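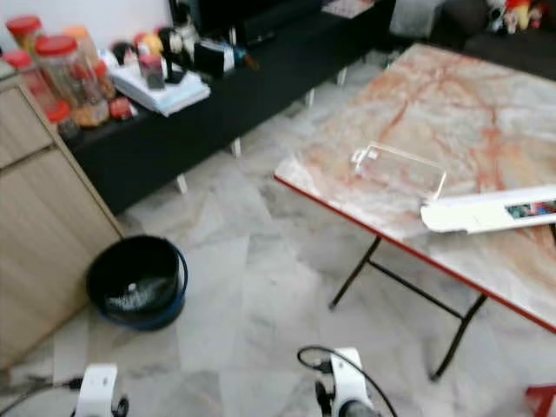
Marble-patterned folding table with black metal legs, set up on a tiled floor.

Folding tables at home: your questions

Last updated January 2022

We are a small household shop in Nadcombe and we get asked about folding tables more than anything else we sell, usually by people who have been eating off their laps for a good while and have finally had enough of it. We have gathered the questions that come up most at the counter and in our inbox. Do have a read before you order, and if your own question is missing, write to us and we will do our best with it.

Is a folding table good enough to use every day?

Yes, we think so, and plenty of our customers do. It helps to be a little fussy when choosing. Open the legs, put both hands on the top and give it a gentle push from side to side. A small amount of give is normal in anything that folds, but it should settle again at once. If it keeps swaying, look at another one. Tables with crossed legs, like the one at the top of the page, are a popular sort for everyday meals and tend to be quick to put up once you have the knack of it.

I love the marble pattern, but will it be too much with my floor?

We hear this one such a lot! Pale grey and white floor tiles are everywhere at the moment, and people worry that a veined tabletop on top of a veined floor will look muddled. To our eye it works nicely when the table has a warmer colour running through it. White and grey with streaks of orangey red stands out well from a cool grey floor, and a thin red trim along the front gives the top a clear edge. If you are still unsure, ask us for a sample of the Taneo pattern, which comes through the post and can be laid on your own floor in your own light. Shop lighting flatters everything, I'm afraid.

How much room should I leave around it?

Enough to pull a chair out and walk behind somebody who is sitting in it. The usual mistake is to measure the table and forget the furniture behind it. Drawers and cupboard doors need their own space to open, and a long, low TV cabinet takes up more of a room than you remember when you are standing in the shop. Lay some newspaper on the floor in the shape of the table, leave it there for an evening and see how often you tread on it.

Will the metal legs mark my tiles?

They can do if the table is dragged, so please lift it. Getting someone to take the other end makes it much easier. Check the feet every so often for grit, which does far more harm than the legs themselves, and run a soft broom over the floor before you set the table down. Our Kairys felt pads come in packs of 15 and stick on to most flat feet. They don't care for damp floors, so let the tiles dry properly after mopping.

How do I clean the top?

A soft cloth, warm water and a drop of washing-up liquid will see to nearly everything. Wring the cloth out well, especially near the trim, where water likes to creep in and sit. For sticky patches, lay the damp cloth over them and go and make a cup of tea; whatever it is will usually wipe away when you come back. Please don't use scouring powder or the green side of a sponge. We also sell a spray called Drilta for greasy marks, and a little goes a long way, so spray the cloth and leave the table alone.

Busy patterns do hide crumbs, by the way. Wipe the whole top even when it looks clean, and have a glance along it from the side.

Can I put hot pans on it?

Please use a mat or a trivet, and a thick one if the pan is straight off the hob. The same goes for teapots and oven dishes. We can't replace a top that has been marked by heat, and we do hate having to say so.

My table fills up with bits and pieces within an hour. Any ideas?

You have our full sympathy. A folding table in the main room becomes a landing place for post, packaging, empty boxes and whatever came home in your pockets. What has worked best for us is giving the everyday things a home nearby. Snacks go very well in clear jars with bright lids lined up on a sideboard, where everyone can see what is left and nobody has to clear them away before supper. Flat packaging should go straight out with the recycling if you can bear to get up again.

A bin close by helps too. It needn't be a smart one. A round bucket with a plastic bag in it, tucked up against the corner of a cabinet, does the job perfectly well, and you can carry it to the table when you are peeling or sorting and put it back afterwards.

Clear plastic trays and boxes are handy for pens and small odds and ends, although they are surprisingly hard to spot on a patterned top. Keep them well back from the edge if you have elbows like ours.

Where do I keep it when it's folded?

Behind a door, beside a wardrobe or in the cupboard under the stairs. Stand it upright against something solid, with an old towel underneath to stop it sliding on tiles. If there are small children about, fasten it to the wall with a strap, and keep little fingers well away while you are folding and unfolding.

The legs have become stiff. Is it broken?

Probably only dusty. Wipe the joints with a dry cloth, open and close them slowly a few times, and check that nothing has bent. Don't force them. If they are still stiff, bring the table in and we will have a look at it.

How long is it guaranteed, and can I return it?

Our folding tables are guaranteed for 2 years against faults in the frame and the folding parts. You may return an unused table within 45 days, in its packaging if you still have it. Please quote code 754 when you get in touch about a table, so your message reaches the right desk, and add a photograph of any fault if you can manage one.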